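Gripper reports "closed, part held" with nested shells, drops second one on transfer

Forum > Manipulation > Faults and Troubleshooting

tmoriss_cell
Posted in April

Two-finger electric gripper on a light arm, picking pink plastic shells and handing them to a fixture. The shells nest. The job is one shell per cycle. What I am getting is two shells in the grip and a status of "closed, part held", which the sequence accepts and moves on. 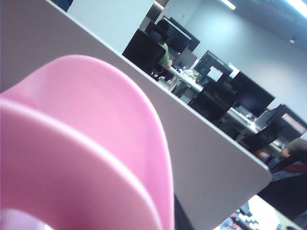 The second shell then lets go somewhere on the transfer. 8 times in the last shift. On 3 of those it landed outside the cell on the walkway side, and that is why I am posting. A part on the floor inside the cell is a nuisance. A part leaving the cell is a safety report.

Setup:
Arm controller is on the stock Stelldale firmware, one release behind.
Gripper driver is the Drudier package, defaults except for closing force.
Wrist camera is fitted but only used for the coarse approach.
Transfer speed is 700 mm/s, reduced from the original program.

The closing width for one shell and for two shells differs by 2 mm at the point where the fingers land. The driver's tolerance window for "part held" is wider than that. I know this is part of it. What I do not understand is why it only started after the tool change.

kestrel_io
Reply

You have answered your own question. If the window is wider than the difference between one part and two, the gripper cannot tell you which it has. Narrow the window.

The tool change probably moved the finger zero. Before that you were likely rejecting doubles at the edge of the window without knowing it. Check the reject counter in the old logs.

tmoriss_cell
Reply

Finger zero was redone after the change, per the manual. The old logs do show rejects, and I had put them down to missed picks. I will go back and look at the recorded width on each one.

Narrowing the window gives false rejects on good single shells. The rim is not stiff and it deflects under the fingers. I tried it for an hour and the cell stopped more than it ran.

palletrat
Reply

Lower the force and the deflection goes down with it. Then you can narrow the window. What did you change the closing force to, and when?

tmoriss_cell
Reply

Raised it at the tool change. The new pads are harder and the shells were slipping on the first test. I had not connected the two.

palletrat
Reply

Then that is your "only started after the tool change". More force, more deflection, and two shells squeeze down to a width that passes for one. The outer shell is clamped. The inner one is held by friction against the first, and it goes when the arm decelerates.

Put the soft pads back.

kestrel_io
Reply

I don't agree with going back to soft pads. They wear, the width drifts, and in a month you are here again with the same fault. Keep the hard pads, drop the force to the lowest value that holds at 700, and check for doubles some other way. You already have a camera on the wrist. Stop before the transfer and look at the rim. Two rims, reject.

palletrat
Reply

With a glossy part that close to the lens? Good luck. Half of it will be out of focus and the other half will be highlight. You will be tuning a threshold forever, and it will change every time someone switches a ceiling light.

kestrel_io
Reply

So look from a fixed camera at a check position, with its own light. Or weigh it. The wrist camera was a suggestion because it costs nothing.

wedge_and_shim
Reply

We ran stacked covers at the Wedness site and went through all of this. Width sensing never gave a clean split on a flexible part. What fixed it was separating them before the pick: a comb on the stack holder that catches the rim of the next part while the first is lifted. No software. The comb has to be replaced now and then.

I want to go back to the parts on the walkway, though. Everybody is discussing detection. Detection reduces how often it happens. It does not stop a part leaving the cell. What is on that side?

tmoriss_cell
Reply

A low gray partition with the desks on the other side of it. It was never meant as a guard. The risk assessment covers reach distance at reduced speed and treats dropped parts as staying inside.

wedge_and_shim
Reply

Then the assessment is wrong and needs to be reopened before the pads, the force or the window. The parts are light, but you have people working at desks on the far side and a measured case of parts going past the boundary. I would not run that transfer at 700 until there is a screen or the path is turned away from that side.

palletrat
Reply

It is a light plastic shell. I think reopening the assessment for that is heavy-handed. Slow it down, fix the pick, note it in the log.

wedge_and_shim
Reply

The assessment says it can't happen and it has happened. The weight of the part goes into the severity column. It doesn't excuse leaving the document as it is.

bae_fixture_user
Reply

Small point on the driver. We use the same package with a Bae fixture. "Part held" is evaluated once, at the end of the close, and is not updated during motion unless you turn on continuous monitoring. It is off by default. Turn it on and map the fault to a controlled stop. A shell that slips in transfer changes the width, and the stop will at least tell you where in the path it goes.

A hard stop would throw the loose one, so use the slow ramp.

tmoriss_cell
Reply

Continuous monitoring was off. It is on now, mapped to the slow ramp.

Old logs checked. The rejects before the tool change were doubles, all of them, by recorded width. So palletrat is right about the force and kestrel_io is right that the window was doing the rejecting.

Current state: transfer speed halved, path rerouted away from the walkway, assessment reopened with the screen as an open action. Force is back to the old value on the hard pads and is holding at the lower speed. I have not tried it at full speed and will not until the screen is in.

Comb is being drawn. wedge_and_shim, what rim clearance did you leave on yours?

wedge_and_shim
Reply

Half the rim thickness to start, then filed by hand until it stopped catching the first part. Make it adjustable if you can.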